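Bench-cell budgeting

Bench-cell budgeting is the planning of money, floor space and staff time for a small robot workstation, usually one or two tabletop arms and the furniture they need. The term is used mainly by labs, training centers and light packing shops that buy equipment in small amounts and have no purchasing department of their own. It differs from ordinary capital budgeting in scale, and in how much of the total goes to things other than the robot.

Background

Early guides to the subject borrowed their layout from machine shop planning, where one large machine takes up most of the budget. This fit badly with tabletop arms. Thoa Khương's handbook The Small Cell, published by Finness, proposed that the job be written down first and the equipment list drawn up from it. Her worksheet has 10 lines, and only two of them cover the arms and grippers. The rest cover the table, mounting, power, cabling, work items, spare parts, training, floor marking, software and disposal.

Scope of the budget

Most plans separate fixed items from consumable ones. Fixed items stay with the cell for its whole life. Consumables are replaced on a schedule, and they are the part most often left out of a first request.

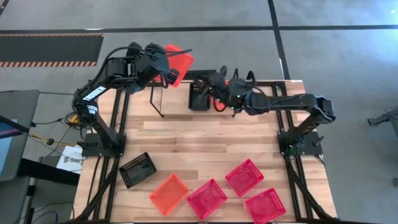

The work surface is normally priced together with its mounting hardware. A plain table is cheap, but arms need a stiff base, and rails or braces may cost more than the top they support. In a two-arm handling cell, with an arm on each side of a butcher-block table and black rails running under both base plates, the mounting deserves a line of its own. Cables are another common gap. They loop over the arms and may trail across the floor, and Khương's worksheet asks for cable guides and spare leads in the same order as the arms. Floor tape is listed separately because it is often paid for by the building and not by the project.

Work items

Work items are the objects the robot handles. For practice cells these are usually household goods such as baskets, cups or cloths. They cost little each, but a cell may need several colors and a reserve of each, and a product line can be dropped by the store without notice. Buyers are advised to get the full quantity in one order. The Ulum training center recorded a first-year spend of $447 on work items and $798 on spare gripper fingers, neither of which had been in its original request.

Surface finish matters when the cell uses cameras. Shiny plastic throws back the ceiling lights, and a planner may have to choose between duller goods and a change in lighting. The second choice is a building cost and takes longer to approve.
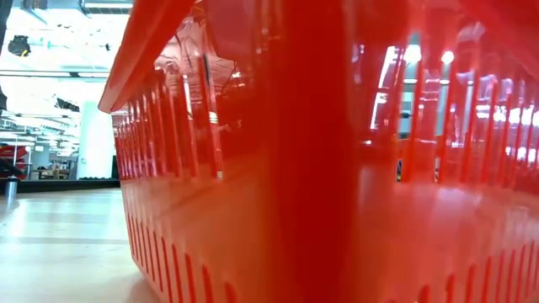
Should a first cell be bought with one arm or two?
It depends on the task. One arm is enough for picking and placing single objects. Two are worth the added cost when an item must be held while something else is done to it, or passed from side to side. If the task is not settled, the usual advice is to buy one arm and a table with room for the second.

Buying and leasing

Arms may be bought outright, leased, or taken as part of a package with the table and mounting. Packages from suppliers such as Kistisix cost more at the start but shorten setup. Leasing spreads the cost — though most leases leave out damage to grippers, and this should be checked before signing. Aryee, a reseller of used arms, sells them with a 4 month warranty that covers joints and controllers only.

Review

A budget is normally reviewed once the cell has run for a full quarter. Lines that were guessed at the start are replaced with real spending, and the spare parts line is reset. Cells set up in April or later often fall outside the current budget year, and their review is held over to the next one.

See also: Equipment life cycle; Floor planning; Spare parts inventory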